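Kellatby Two-Arm Teaching Cell

Sold by Drivus, Jistville. Page last revised 15 November 2021.

Read this before you ask for a quote

We sell the Kellatby, so take our enthusiasm with the usual salt. We also sell against a lot of videos in which a robot folds a shirt after watching someone do it a few times. We have tried most of the claims behind those videos in our own shop and our opinion of them is low. A robot that has been shown a task has been shown that task, on that floor, with those parts. Anything beyond that has to be earned with more demonstrations, and sometimes it never comes.

What you are buying is a well-built place to record demonstrations. Two arms on one rail, a camera at each wrist, a walled work area and the Langat remote hand controls. The learning software is your business. We will tell you which file formats we write and leave it there.

Two ways to show a task

By hand. The arms go slack enough to push. You stand at the rail, take hold of the forearm and move it where you want it. Good for single reaches and for teaching rest positions. Poor for anything with two arms, as most people find they need a third hand to work the grippers. Your sleeves also end up in the recording.

By remote control. The operator sits at the Langat controls and each hand drives one arm, with a squeeze lever for each gripper. This is how we record nearly everything. It is slower than doing the job yourself and it is tiring. Hnat Pylypenko, who runs our demo bench, stops at 30 minutes and takes a break whether he feels like it or not. There is no force feedback. We were asked for it often enough that we built a version, and our operators did no better with it, so it was dropped in July.

The task we use for demos

Buyers usually expect blocks in a bowl. We prefer picture framing: a print, a backing board and a frame, all flat on the floor of the cell. The parts are thin, they shift when touched, and paper does not hold its shape the way a block does. If an operator can't get through it comfortably with our controls, you should know before paying for them. 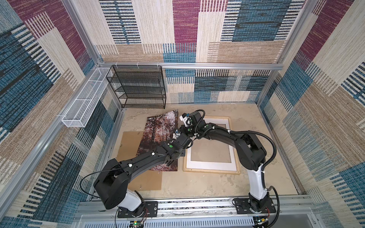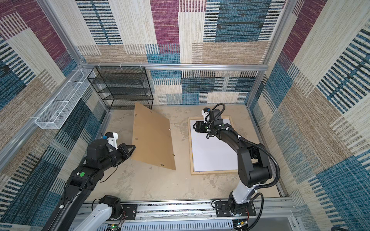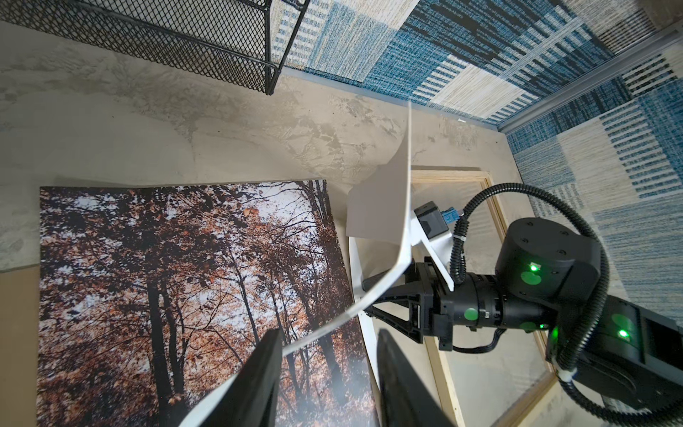

What it does badly

Flat parts on a flat floor. The fingers are blunt compared with a fingernail, and getting under the edge of a sheet takes patience. Zoia Nechyporuk tested 13 fingertip shapes for us and we ship the least bad one. Expect to make your own.

Depth. From the operator's seat it is hard to judge the last bit of height above the floor. The wrist views help once the gripper is close. Until then people hover, and hovering gets recorded along with everything else. Trim it or live with a robot that hesitates.

Curved paper. Once a sheet bends, no two runs look alike. We have seen buyers collect 300 demonstrations of a paper task and then complain that the trained result was no better than a coin toss. We believe them. More runs by the same tired person probably wouldn't have fixed it.

Arm clashes. The two arms share the middle of the cell and the software will stop them only at the last moment. Agree on which arm goes first and stick to it through the whole set.

What is in the base package

Two arms with base plates, fitted to an aluminum rail
Two-finger grippers, one per arm
Wrist camera and bracket for each arm
Aluminum post and rail frame for the work area
Langat hand controls, left and right
Recording software, one seat
One day of operator training, at your site or ours

Not included: wall coverings, shelving, baskets, task parts, a computer, or a chair for the operator. Buy a good chair.

Wall fabric

Plain walls look tidier. We have heard it said that busy patterns make the trained robot tougher, and we have heard the opposite from people just as sure of themselves. Neither side has shown us numbers we would bet on. Pick one, write it down, and don't change it halfway through a set.

Service

Cables wear before anything else, mostly where they loop past the wrist. Check the ties weekly and keep spares. The rail groove collects debris, so vacuum it before you move a base plate. Warranty is 6 months on cables and grippers. Arms are covered for longer under the terms in your quote. A dropped controller is not a warranty claim, although we get one most months.

Trying it first

Come to Jistville and bring your own parts. We will put you at the controls and leave you alone with them for an afternoon, with Hnat nearby if something jams. We won't run the task for you, and we don't hand out a highlight reel. If you'd like the recordings from your visit, bring a drive. Ask for the failed runs too, they are kept in the same folder.

Quotes are by email only. Tell us what the task is, who will be operating, and how many hours a week they can really give it.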